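Tamara Onu on Learning a Trade Twice

October 13, 2018

Tamara Onu started at Holst when she was 19, on the night shift, packing boxed tea. She did not plan to stay. She had a place at a community college for January and wanted some money before classes began. The classes came and went, and she kept the job.

"I liked the hours," she says. "I could sleep in the morning, and my sister's kids were at school, so the house was quiet. I thought I would do one more season. Then they asked me if I wanted to learn the line."

Learning the line meant learning to keep it running. Holst had one maintenance mechanic on nights, Tươi Tiêu, and he was looking for someone to train. He had worked on printing presses before he came to food packing, and he taught the way he had been taught. For the first few weeks Onu was not allowed to touch a wrench. She carried the parts cart and listened.

"He would stop and ask me what I heard," she says. "I said I heard a machine. He said go back and listen again."

She now says most of what she knows about conveyors came from those weeks. A belt that is drifting to one side will rub before anyone can see it. A dry bearing has a sound of its own. Tiêu kept a notebook of every belt change in the building, and she still keeps one in the same format: date, line, length, who did the work, what was wrong with the old one.
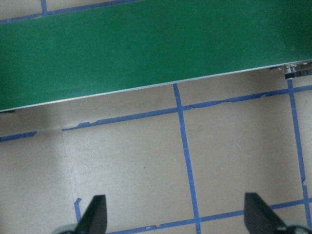

Going back to school

After six years at Holst, Onu left to get the certificate she had skipped. She enrolled in a two-year program in industrial maintenance and worked weekends at Nodier, a small commercial bakery, to pay for it. She was older than most of the class.

"The math was hard," she says. "I had not done trigonometry since high school and I didn't do much of it then. The shop part was easy. I had to be careful not to be rude about that."

One thing she had to unlearn was guessing. On nights there was never time to measure, so she and Tiêu set belt tension by pressing down with a hand. It worked because he had done it for so long. Her instructors wanted a number written down.

"I called him to complain. I thought he would take my side. He said, no, write the number down, I should have been doing that all along."

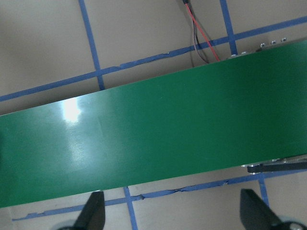 She finished the program and took a job with Mendia, which services packing equipment for small food companies. Many of her customers have fewer than 300 employees and no mechanic of their own. They call when something stops. She would like them to call sooner.

"People will clean a floor every day and never look under the belt," she says. "Flour gets in there, sugar gets in there. Then the roller has a coat on it and the belt won't track, and they tell me the belt is bad. I've seen people buy a new belt and put it on a dirty roller."

Her advice to them does not change much. Clean the rollers. Keep the guards on. Lock out the power before reaching in, even for a small jam. Write down what you did. She leaves a printed sheet with each customer and often finds it later in a drawer.

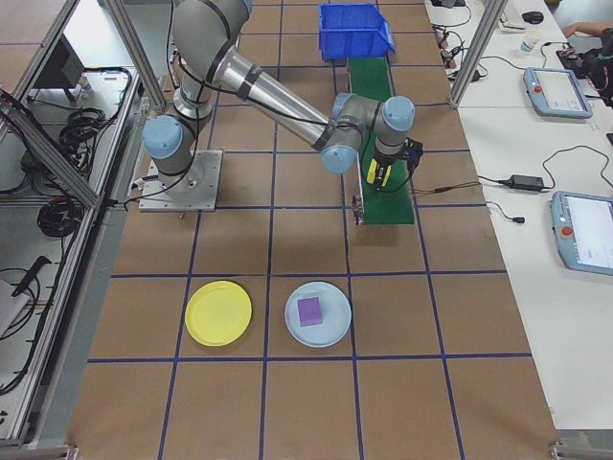 The part of the work she did not expect to enjoy is the teaching. At Lovine, a candy maker she visits regularly, the owner asked her to spend an afternoon with the packing crew. She has been back several times since. She starts the way Tiêu started with her, with everyone standing still and listening to the line.

"They think it's strange for the first 2 minutes," she says. "Then someone says, is it supposed to click like that? And it isn't."

Tiêu has retired and lives closer to his daughter. He and Onu talk on the phone every few weeks, mostly about his garden. He sent her his notebooks when he moved. She has them on a shelf in her kitchen and has used them once for work, when Holst called Mendia about a line he had rebuilt.

Asked whether she would go back to nights, she says she might, for the right pay. She misses having the mornings free. For now she has a service call at a bakery tomorrow and needs to pick up a set of bearings on the way.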